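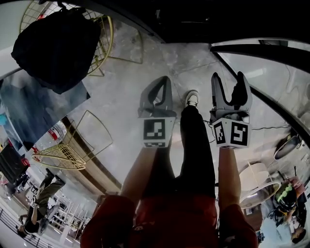
Speaker notes: Polished Concrete in Shared Ground-Floor Rooms
Speaker: Mieke Nijs, Sestley Interiors Advisory
Session length: 80 minutes including discussion

Opening (slide 1)
Good morning, and thank you to the Skendine Building Forum for the invitation. My subject is the care of polished concrete floors in rooms that serve several purposes during the day: a cafe in the morning, a meeting room after lunch, an events space in the evening. I will speak from our work at the Duggan building, where the ground floor was opened to tenants and visitors in March.

[Pause. Ask how many in the room manage a concrete floor at present.]

The floor as found (slides 2-4)
The Duggan floor covers 2,617 square feet. It was ground and polished in place over the existing slab. The client asked for a gray finish with the natural mottling left visible, and we supported that choice. A mottled surface is forgiving of light scuffs. It does not hide grit, and grit does most of the damage.

Please note the seams. They are faint, and visitors seldom notice them, but they collect fine dust. The cleaning schedule should name them separately. In our first draft it did not, and the omission was corrected after the first inspection.

Furniture (slides 5-8)
The client selected wire chairs in a gold color. They are light, they stack reasonably well, and they suit the room. Their legs are thin, however, and the whole weight of a seated person rests on a very small area. Each leg must have a cap. Caps should be checked monthly and replaced in full sets, as a chair with mixed caps will rock.

A further point on wire seating concerns bags. Visitors hang them over the chair, and a heavy bag on a light chair can tip it backward when the sitter stands. At Duggan we recommended hooks under the counter and a low shelf near the entrance. Use of the shelf has been modest. The hooks have been well received.

[If time is short, move directly to slide 9.]

Edges and trim (slides 9-11)
The meeting of floor and wall deserves more attention than it usually receives. Where a curved wooden trim is used, the mop will reach it every day, and water will sit against the lower edge. We advise a sealed lower edge and a nearly dry mop within 4 inches of the wood. The Prirness maintenance guide, which has been distributed with the handout, sets out the method on page 3.

Framed pictures awaiting hanging should not be leaned directly on polished concrete. A felt strip under the frame is sufficient. Fire extinguishers must stay in their assigned positions and remain clear of furniture at all times - this applies equally during events.

Cables (slides 12-13)
Loose cables are the most frequent finding in our walk-through reports. A black cable on a gray floor is easy to see from a distance and surprisingly easy to miss underfoot. Floor boxes were considered at Duggan and declined on grounds of cost. The agreed arrangement is a flat cover for any cable that crosses a walking route, with the organizer of each event responsible for placing it. Tape is not permitted, as the adhesive marks the finish.

Discussion
Invite questions on resealing first. The Sestley position is that resealing should follow inspection and that a fixed yearly date is not required. Questions on contract prices should be taken after the session. Spare copies of the handout are on the table by the door.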